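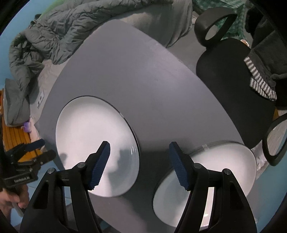 Kevico, a contract caterer that feeds the staff of office parks and two hospitals, washes more plates in a day than most restaurants wash in a month. Almost all the sorting and stacking around its dish machines is done by people on their feet, and for the past year the company has been paying to find out how much of it could be done by an arm. The plates it is learning on are plain, round and white, set out on a gray table and approached with a black hand-held gripper that has two ridged blue pads for fingertips. A person holds the gripper and moves it the way they would move their own hand. The recordings go to Kestau, the engineering firm building the system, and from there into the software that will run the arms at Kevico's kitchen in Cillach.

The first arm was switched on there in February. It stands at the clean end of the dish line, where plates come out on a belt, and it does one thing. It picks up a plate, turns it level and sets it on a pile. When the pile reaches 14 plates, the arm stops and waits for somebody to take it away. The height was chosen by the kitchen staff, who said they did not want to lift more than that forty times a shift.

Yannick Marchal runs the evening crew at Cillach. He has worked in dish rooms for most of his adult life and can list what goes wrong in them: wrists first, then shoulders, then the lower back. His crew used to rotate off the clean end every hour. Now one person watches the arm and the belt together, and the others have moved to the dirty end, where trays are scraped and loaded.

"The dirty end is the worse job," Marchal says. "Everyone knows that. So you take away the part people could stand and you leave them the part they couldn't. We had to talk about that."

They did talk about it, over several weeks, and the result was a new rota. Every worker gets two turns a shift as the arm's attendant, which is lighter work and, by most accounts, duller. The company also agreed to add a paid break at the dirty end. No one has been laid off, although two people who left in the spring were not replaced. Management says their hours were moved to the lunch kitchen. The crew says the dish room is short two people. Both statements are correct.

Attendants were given a day of training. Most of what they do is deal with the plates the arm refuses. It will not pick up a plate if two are touching at the rims, or if a fork has come through the machine lying on top. It stops, a lamp comes on, and the attendant reaches in and moves the plate by hand. In the first weeks this happened 200 times a shift. Some workers found it harder on the nerves than the old job, where at least they set the pace.

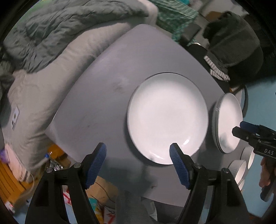
A large plate by itself, with stacked plates and smaller white pieces toward the edge of the table.

The answer to the refusals was more recordings, and more kinds of them. Évan Bouvier, who manages the project for Kestau, says his team had begun with plates spread well apart, and that it took a visit to the dish room to see how rarely they arrive that way. Since then the sessions have included crowded tables, stacks near an edge, and bowls and cups mixed in with dinner plates. Each short task is repeated with small changes in where things sit.

"A glossy plate is a difficult object," Bouvier says. "It is the same color all over, it shines, and the rim is the only part you can hold. A person finds the rim without thinking. We need many recordings of people finding the rim."

Kestau now asks for 600 recordings before it sends Cillach a new version of the software. People who do the recording learn to slow down, to open the fingers fully before coming in, and to avoid bumping the table. Bouvier describes it as ordinary handwork, tiring after a couple of hours, and says he schedules it in short blocks.

Three of Marchal's crew have tried it themselves, at their own request. One of them, a woman with eleven years on the line, showed the engineers that she never takes a wet plate from the near side. She reaches across and lifts from the far rim so that water runs away from her. The arm has no sleeves to keep dry, but the far-side lift also kept the plate from tipping into the pile. It was added to the list of tasks. She was paid her usual hourly rate for the session, and Marchal thinks it should have been more.

Pay is the subject that comes up most at Cillach. Attendants earn the same as everyone else in the dish room. Several argue that clearing faults and logging them is a different job and should have a different grade. Kevico has said it will look at the question once the trial ends on 13th June. The staff at Ots, the company's second large kitchen, are following this closely, as they are next in line for an arm and have asked to see the rota and the pay grade in writing before one is delivered.

Breakage has gone down a little. Speed has not changed much, and the arm is still slower than a practiced pair of hands at the busiest hour, when Marchal sometimes parks it and puts two people back at the belt. He does not hide this from the managers. The log has a column for it.

He would like the next one installed at the dirty end. Bouvier says that is a long way off. Plates with food on them do not look alike, cutlery slides, and paper napkins stick to everything. For the time being the scraping is done by hand, and the evening crew has asked for better gloves.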